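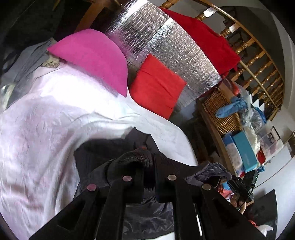

Hand-held gripper, dark garment and padded jacket on a bed.

Ister Handball Logs

Play-by-play records of 29 indoor handball matches from the Ister regional league, with lineups, substitutions, shots, suspensions and timeouts. All matches are from the women's and men's senior divisions. Youth and cup matches are not in this release.

Maintainer: Rianne Van Leeuwen
Annotation: Els Mertens, Jelle De Haan, Nazareno Mazza
Schema and checks: Ineke Verbruggen

Contents

matches.csv -- one row per match: match_id, division, home, away, hall, final score, half-time score
lineups.csv -- one row per player per match, with shirt number and listed position
events.csv -- one row per event, in clock order
stints.csv -- one row per unbroken spell on court, derived from events.csv
codes.txt -- event codes and position codes
CHANGES -- release notes

All tables are UTF-8, comma separated, with a header row. Empty fields are left empty. There is no NA string.

Event table

event_id is unique within a match, not across the release. Join on match_id and event_id together.

half is 1 or 2. There is no overtime in league play.

clock is the running match clock in seconds from the start of the half. It stops for timeouts and whenever the referees stop it. Where the hall clock and the scoresheet disagree, the hall clock is used and the clock_conflict column is set to true.

team is home or away.

player is the shirt number, or empty for bench events such as a team timeout.

code is one of the values in codes.txt. Shots carry an outcome (goal, save, post, wide, block) and a zone. Penalty throws use code S7 and have no zone. A rebound that is shot again is a separate event with its own event_id, and the parent column points to the first shot.

Zones follow the attacking team's point of view, so left wing is always the attacker's left. Earlier drafts used the goalkeeper's left in the Duretti home matches. That was corrected in June, and anyone still holding a draft copy should delete it.

Stints

A full side is seven players including the goalkeeper. The stint builder reads the starting lineup and applies each substitution and suspension in order. It then checks that no side ever has more than seven on court. Matches that fail the check are sent back to the annotator.

Attack-defense changes are common in this league and are often made on the run, without the clock stopping. The annotator logs the change when the incoming player crosses the sideline. If the crossing is off screen, the time is taken from the first moment the player is visible, and the late_entry column is set.

When a team pulls its goalkeeper for an extra court player, both stints are marked empty_net. Saves and goals into an empty net are kept in events.csv but should be dropped before computing a save percentage.
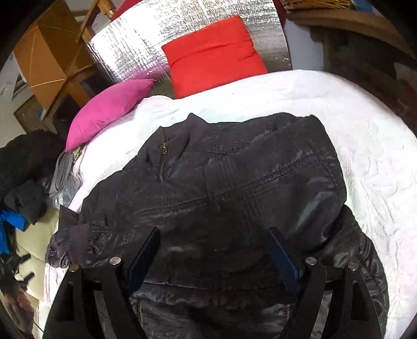
Suspensions last 2 minutes of match clock. A stint is closed when the player leaves and a new one is opened on return, even if the same player comes back. If a half ends during a suspension, the remaining time carries over, and the carry column on the first event of the second half holds the seconds left.

Annotation

Each match was logged from video by one person and reviewed by another. The 3 annotators rotated so that no one reviewed only one colleague's work. Disagreements on shot outcome were settled by watching the clip together. Disagreements on zone were settled by the reviewer alone, with the first choice kept in zone_alt.

Video came from the clubs. Hendriks and Duretti film from a raised platform at midcourt. Mostorance films from behind the scorer's table at floor level, and players on the far wing are hidden more often there. Expect more late_entry rows in Mostorance home matches. The video itself is not part of the release and cannot be requested through the maintainer.

Known problems

Assists are logged only where the pass leads directly to a shot by the receiver. Passes through a pivot who screens and hands off are handled unevenly -- De Haan counts the first passer, Mazza counts the pivot. The annotator column lets you separate them.

Passive play warnings are missing where the referee's raised arm cannot be seen. Treat the counts as a floor.

Shirt numbers changed during one Hendriks match after a torn shirt. Both numbers map to the same player_key in lineups.csv. Code that joins on shirt number alone will split this player in two.

Position is the listed position from the scoresheet. It does not say where the player stood in a given attack, and back court players in particular switch sides often.

Suggested uses

The tables support work on lineup combinations, substitution timing, shot selection by zone, and play while short-handed. They are too small a sample for ranking individual players, and we ask that they not be used for selection or contract decisions.

Privacy

Player names are replaced by player_key. Shirt numbers are kept. Clubs agreed to be named. A player who wants her or his rows removed can ask through the club, and the rows will be blanked in the next release with the team totals left as they are.

Reporting errors

Send the match_id, the event_id and the clock value to the maintainer. Corrections are merged on Friday and listed in CHANGES under the name of the person who reported them, unless they ask to be left out.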